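Operators wanted - hand-held gripper work, grip fault retest (paid, part time)

Prondico, Broltbridge site
Bench work, standing. Starts in May, runs until the retest is done.

We need people to pick things up and put them down again. Sounds easy, and mostly it is, but please read the part about the fault before you apply.

What happened

In the spring the Drosilgate arm on line two dropped a full bottle from shelf height. It went down between the guard and the conveyor and a tech reached in after it while the arm was still live. The arm moved. Bruised wrist, no break, line shut for the rest of the shift. Two seperate problems there - the grip let go with no alarm, and the guard gap was big enough for an arm to fit through. The gap is closed now. The grip is what we need you for.

The Stankevičius report (you get a copy on day one) puts it down to slip at the pads. Controller read the jaws as closed, and closed was all it checked. So we're redoing the grasp set by hand, 2000 grasps, with ordinary drinks bottles and other household stuff, and logging every slip.

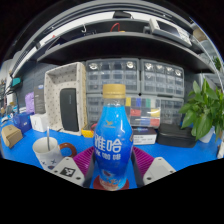

What you'll do

Work with a hand-held gripper, two fingers, ribbed pads. Grasp, lift, hold, set down, log it. Then again.
Mark every slip, even the tiny ones. A slip you didn't log is worse for us than a drop.
Check pads at the start of each session and after any drop. Worn or loose pad = stop and tell the shift lead.
Write short plain notes. "Turned in the pads on lift" is fine. "Bad grasp" is no use to anyone.

The bench is set up like a normal messy desk, on purpose. Mugs, boxes, a plant, parts drawers behind. The first set was all done on a bare table and we think that's part of why the slip never showed up.

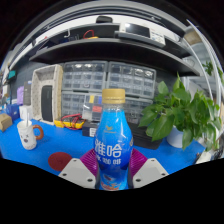 Tall bottles with a narrower middle get the most time in the schedule, because that's the shape that got dropped. You'll do the same bottle over and over, from different sides and at different heights, and yes it gets dull. Sessions are 50 minutes with a proper break after, and you rotate jobs with the person logging.

Who we want

6 people. No robot background needed, we train you.
Steady hands, OK on your feet.
Willing to stop a session when something looks off. You won't lose pay for it. The tech who got hurt was trying to save the line a restart, we dont want that again.
Any existing wrist or hand trouble, tell us first. May still be fine, we have logging-only shifts.

Safety

You won't be working next to the live arm. It stays locked out until the retest is signed off. If you're asked to go inside the guard for any reason, say no and call the shift lead.

To apply

Short email to the Prondico front desk, subject line "Grip retest 46". Say which days you can do and whether mornings or afternoons. No resume needed. Intro session is Wednesday at 9 am, closed shoes please, no rings or loose bracelets. If you can't make that one say so in the email and we'll try to fit you into the next.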